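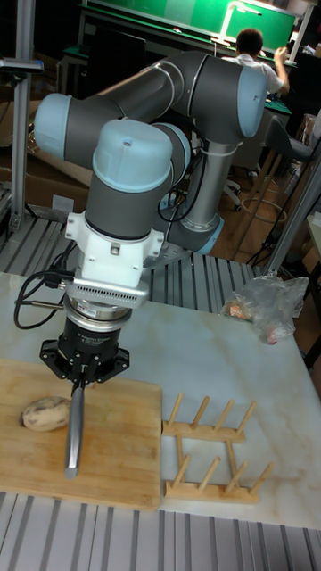 How to measure a flat before you make an offer

Estate agents' floor plans are drawn by optimists. Before you put money on a place, go back with a tape measure and an hour to spare.

Book a second viewing and say you'll be measuring. Agents sigh, but they rarely refuse. Take a 7 metre tape, a pencil, squared paper and somebody patient to hold the other end.

1. Sketch each room first, doors and radiators included. It needn't be pretty. Mine of the Shetty Road flat looked like a dropped sandwich and still did the job.

2. Measure wall to wall at floor level, then again at waist height. Old walls lean. If the two differ, write down the smaller figure.

3. Do the alcoves separately. A bed 182 cm long will not go into a 180 cm alcove, however warmly the brochure speaks of "flexible space".

4. Measure every doorway with the door open, plus the turn on the stairs. Kavitha Achari owns a very handsome sofa that lives in her brother's garage for want of 4 cm.

5. In the kitchen, check the gap for the fridge, including its height under the wall units, and see which way the door would swing.

6. Add up the floor area yourself. Leave out the balcony and anything under a sloping ceiling where you can't stand. The listing may say 70 square metres and be counting the cupboard with the boiler in it.

Photograph your sketch before you leave. Pencil and rain don't mix.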